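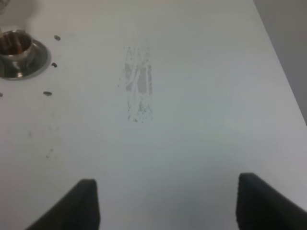 Itzel Ventura

I look after the kit for a small hospitality training room, and we have been offered the Killbridge table-service package on a trial. For anyone who hasn't come across it, you get the arm, a two-finger gripper, a wrist camera and a set of ready-made routines for handling cups, saucers and pots. The seller is lovely and answers every email, but of course he would like me to buy it, so I thought I'd ask people who have lived with one. Is it any good with shiny metal tableware? Ours is nearly all stainless steel. And how fussy is it about the table? Ours is white and has seen a lot of tape over the years, and I'd rather not replace it if a good scrub will do. Any thoughts very welcome, even the grumpy ones!

Savvas Chatzigeorgiou
16/07/2025

Hello Itzel, we took the same package in March and have kept it, so you can guess which way I lean. Steel is harder for it than china, I won't pretend otherwise. The camera picks up reflections of the arm itself, and in the first week it kept reaching for a spot beside the cup. What helped us was turning off the lamp straight over the table and running the teaching routine again for each piece. We logged 263 cup pick-ups after that and had three misses, all of them on the same cup, with a handle so small that I'd struggle with it myself.

As for the table, old tape marks never troubled ours once they had been taught in as background. I would still clean off whatever comes off easily. Do look hard at your cables before you start — a loop that hangs nicely when the arm is parked can end up lying across the table when it reaches out, and then it's in among your cups.
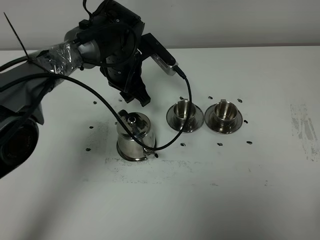
Does the Killbridge package include the saucer routine, or do you pay extra for it?

It's included, along with the cup and pot routines, and you'll find it in the second menu under "flat items". The only extra we paid for was a second set of finger pads.

Abundio Barrera

Wouldn't bother personally. We had the Boron one on loan and it was quicker. Never tried it with steel though, so take that as you like.

Brisa Bañuelos

Itzel, ask whether they will let you keep it for longer than the standard trial. They gave us two extra weeks when we asked politely, and we needed every bit of that time, as the first few days went on simply learning where to put things. I'd also set out your own pots and cups from the very beginning and leave their demonstration set in its box. Lids with round knobs were our sticking point, and I was glad to find that out before any money had changed hands. Good luck with it, and do come back and tell us how you get on!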